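# Chapter 7: What the Label Claims

Pick up almost any parcel that has come through a mail slot in the past few years and you will find a statement about the earth on it. The box is recyclable. The filler is plant-based. The tape is "better." A reader who takes these words at face value will come away thinking that packaging has mostly been fixed. This chapter asks you to slow down and check.

The trouble starts with the word *recyclable*. It describes what could happen to a material under the right conditions. It makes no promise about what does happen in your town. A greasy carton and a clean one may carry the same mark, and the mark was printed long before anyone knew where either would end up. When a company tells you that its box can be recycled, the fair reply is: by whom, at what cost, and how often?

Consider Bredesberg, a small city whose waste office kept unusually good records. In one sorting trial, workers opened 1112 bags from the curbside paper bins. Of those, 757 held board clean and dry enough to send to the mill. The rest were burned or buried. The city's yearly report mentioned only that all of the board collected was "of a recyclable grade," and every word of that was true. Local papers repeated the line without asking what had become of the other 355 bags.

Corrugated board has a stronger case than most materials. Mills want it, the fibers can be used again several times, and people know what to do with it. That good name gets borrowed, though. Plastic-lined board looks much like plain board from the outside, and a shopper has little to go on but color and feel. 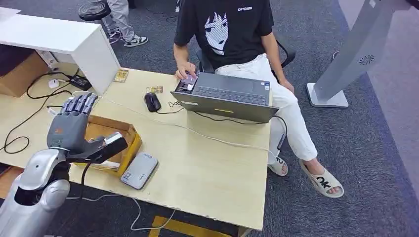
**Figure 7.1** A shallow cardboard box with its flaps folded outward.

You can't settle where a box came from or where it will go by looking at it. Both questions have to be answered with records, and the records are often thin. The supplier Danko, whose sales sheets we return to in Section 7.3, described one line of boxes as having "up to 100 percent recovered content." The phrase *up to* carries the whole sentence. A box with no recovered fiber at all would meet it.

Supporters of labels say that imperfect claims still push firms in a useful direction. Maybe so. The evidence is weaker than it sounds, and much of it comes from surveys in which shoppers say what they would buy. What they pay for at the register is a separate matter. A store in Timthorpe put two kinds of mailing carton side by side, one plain and one printed with a green leaf, at a slightly higher price. Over 24 weeks it sold 376 of the leaf cartons, and the manager called this proof of demand. The store did not report sales of the plain ones. Before reading on, decide what you would need to know before you agreed with the manager.

A second defense is that outside seals keep firms honest. Some do a careful job. Others charge a fee, accept a form filled out by the applicant, and never visit a plant. The Tenine seal, used as a case study later in this chapter, had strict written rules for its first members and much looser ones by the time most shoppers had heard of it. The logo stayed the same throughout.

None of this means that you should stop flattening your boxes. It means that a claim on a package should be read the way you would read any other claim made by someone with something to sell.

## 7.1 Three Terms That Are Often Confused

**Recyclable** means that a process exists to turn the material into something new. **Recycled** means that the process has already taken place for some share of the material. **Recovered** is the loosest of the three and may include scraps swept off the factory floor that never reached a customer. Many labels slide from one term to the next within a single sentence, so mark each use as you read the sample labels that follow.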